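Jineck, kit de préhension à trois doigts : fiche du jeu de données et notes de prise en main

Par l'équipe Driltumeo
21 mars 2026
Temps de lecture : 8 minutes

Bonjour et bienvenue ! Si vous lisez cette fiche, c'est sans doute que vous avez récupéré le dossier de données livré avec le kit Jineck, ou que vous hésitez encore à commander le kit et que vous voulez savoir à quoi ressemblent les enregistrements avant de vous décider. Dans les deux cas vous êtes au bon endroit, et nous allons essayer de tout vous raconter, y compris ce qui marche moins bien (il y en a, on y vient plus loin).

Ce que contient le kit

Jineck est un ensemble que nous proposons aux laboratoires, aux écoles d'ingénieurs et aux petits ateliers qui veulent se mettre à la manipulation sans passer un semestre à tout assembler. Vous recevez une pince à trois doigts articulés, une petite caméra à monter près du poignet, un jeu de cubes et de blocs en plastique de couleurs vives, les câbles, et une licence de Beltau, notre logiciel d'enregistrement et de relecture. Le bras n'est pas compris. Nous savons que c'est la première question qu'on nous pose au téléphone, alors autant l'écrire tout de suite : il vous faut un bras à vous, avec une bride compatible, et la liste des brides testées se trouve dans le fichier brides.txt.

Le jeu de données, lui, s'appelle Kaushik. C'est un nom de projet interne que tout le monde a gardé par habitude, et nous avons fini par renoncer à lui en trouvant un autre. Il sert de point de départ : vous pouvez entraîner un premier modèle dessus le jour même, avant d'avoir enregistré quoi que ce soit chez vous, puis le compléter avec vos propres prises.

Composition du jeu

Kaushik compte 613 épisodes. Parmi eux, 400 sont destinés à l'entraînement et les autres sont réservés à la validation et aux essais que chacun voudra inventer. Un épisode correspond à une tentative complète, de l'approche jusqu'au relâchement, que la prise soit réussie ou manquée. Nous avons gardé les échecs, et nous vous encourageons vivement à les garder aussi : un modèle qui n'a jamais vu un cube glisser entre deux doigts se comporte de façon assez étrange la première fois que ça lui arrive.

Chaque épisode se présente comme un dossier avec, à l'intérieur :

- la vidéo de la caméra de poignet ;
- les positions des articulations du bras et des doigts, horodatées ;
- l'état de la pince (ouverte, en mouvement, fermée) ;
- une phrase courte, en français, qui donne la consigne suivie par l'opérateur ;
- un fichier notes.txt, parfois vide, où l'opérateur a pu écrire ce qu'il voulait.

Les consignes sont volontairement simples. On y lit des choses comme « prends le cube bleu » ou « pose le bloc rouge à gauche », avec toutes les variantes que des opérateurs un peu fatigués produisent en fin de journée. Nous n'avons corrigé que les fautes qui changeaient le sens. Le reste est resté tel quel, et plusieurs utilisateurs nous ont dit que cette diversité de formulation leur rendait service.

Ce que voit la caméra

La caméra est fixée au poignet, donc la pince occupe une bonne partie de l'image en permanence. C'est un choix que nous avons longtemps pesé. Une caméra extérieure donne une vue plus confortable pour l'œil humain, mais elle perd les fingertips — pardon, le bout des doigts, les habitudes ont la vie dure — dès que le bras passe devant. Avec la vue de poignet, le contact reste dans le champ presque tout le temps, et c'est au moment du contact que tout se joue.

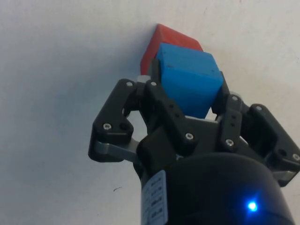 Cube bleu tenu entre les trois doigts, bloc rouge juste derrière.

Les situations où un second objet se trouve au ras de celui qu'on saisit méritent votre attention. Le doigt le plus proche de la caméra masque une partie de la face avant du cube, et l'objet de derrière n'apparaît que par un bord ou un coin. Pour un algorithme de segmentation, c'est un cas franchement désagréable : deux masses de couleur collées l'une à l'autre, et des maillons noirs en travers. Nos annotateurs ont eu pour consigne de n'entourer que la partie visible de chaque objet, sans deviner ce qui se cache derrière la pince. Si vous préférez des contours complets, il faudra les refaire, et nous vous souhaitons bon courage (sincèrement, nous avons essayé sur un petit lot et nous avons arrêté).

Autre point, les fonds clairs et unis. Ils facilitent beaucoup la détection des couleurs, et c'est très agréable pour débuter, mais un modèle entraîné uniquement là-dessus perd vite ses moyens devant une étagère encombrée. Prévoyez quelques dizaines d'épisodes de votre propre décor avant de tirer des conclusions.

Installation rapide

Comptez une matinée tranquille, café compris. Nous conseillons cet ordre :

1. Montez la pince sur la bride, bras hors tension, et serrez les vis en croix sans forcer.
2. Fixez la caméra et faites passer son câble le long du bras avec assez de mou pour que le poignet tourne librement.
3. Installez Beltau, puis branchez la pince avant la caméra.
4. Lancez la calibration des doigts et gardez les mains loin pendant qu'elle tourne.
5. Ouvrez un épisode de Kaushik en relecture seule, juste pour vérifier que vidéo et positions avancent ensemble.

L'étape 5 paraît superflue et tout le monde a envie de la sauter. Faites-la quand même ! Un décalage entre la vidéo et les articulations se voit immédiatement en relecture, alors qu'il peut rester invisible pendant des jours une fois que l'entraînement est lancé.

Beltau, en quelques mots

Le logiciel enregistre, rejoue, découpe et exporte. Il ne fait pas d'entraînement et n'en fera pas, il existe déjà de très bons outils pour cela et nous préférons soigner les exportations. La version 2 a changé le format des dossiers : si vous avez des enregistrements faits avec l'ancienne version, passez-les dans le convertisseur fourni avant de les mélanger à Kaushik. Les anciens fichiers s'ouvrent encore, ce qui est un peu traître, mais l'état de la pince y est codé autrement et vos statistiques de réussite n'auront plus aucun sens.

La relecture image par image est sans doute la fonction que nous utilisons le plus nous-mêmes. On avance avec les flèches, on pose une étiquette avec la barre d'espace, et on peut filtrer ensuite par étiquette. C'est rudimentaire et on s'y attache.

Limites connues

Nous préférons les donner ici plutôt que de vous laisser les découvrir un vendredi soir.

La pince est noire, et les objets sombres se confondent facilement avec elle. Le jeu contient très peu d'objets foncés, et les quelques épisodes concernés ont des annotations moins fiables que le reste. Un passage de relecture est prévu en avril.

Les objets sont rigides. Vous ne trouverez dans Kaushik ni tissu, ni mousse, ni câble. La pince sait saisir des choses souples, nous le faisons à l'atelier, mais nous n'avons pas de données propres à partager là-dessus et nous ne voulons pas en publier de mauvaises.

La lumière varie d'une session à l'autre, parfois même à l'intérieur d'une session quand un nuage passe. La balance des blancs était verrouillée, l'exposition ne l'était pas. Les bleus et les rouges restent bien séparés, en revanche certains oranges tirent vers le rouge et ont pu être étiquetés de façon flottante. Si la nuance compte pour vous, vérifiez à la main.

Enfin, les opérateurs étaient tous des habitués. Leurs gestes d'approche se ressemblent, avec une préférence marquée pour une arrivée par le dessus légèrement inclinée. Un débutant fera tout autre chose, et ses épisodes seront précieux pour compléter les nôtres.

Entretien et petites pannes

Les articulations des doigts demandent un coup de chiffon sec de temps en temps et rien d'autre. Pas de lubrifiant, s'il vous plaît, la poussière s'y colle et le remède devient pire que le mal. Si un doigt ferme plus lentement que les deux autres, refaites la calibration avant de démonter quoi que ce soit. Si le problème revient après 3 calibrations, écrivez-nous en joignant le journal de Beltau, nous avons des maillons de rechange et nous les envoyons volontiers.

Licence et usage

Les données sont utilisables pour la recherche, l'enseignement et les essais internes en entreprise. Pour les intégrer à un produit vendu, contactez-nous d'abord ; la réponse est le plus souvent oui, nous aimons simplement savoir où elles partent. Si vous publiez des résultats, mentionnez « Kaushik, Driltumeo » et précisez la version de Beltau employée, cela nous aide beaucoup quand quelqu'un cherche à reproduire vos chiffres.

Pour une remarque, une annotation douteuse ou une consigne incompréhensible, ouvrez un ticket avec le numéro de l'épisode et, si possible, l'instant de la vidéo. Nous lisons tout, parfois avec quelques jours de retard — l'équipe est petite et l'atelier nous prend beaucoup de temps.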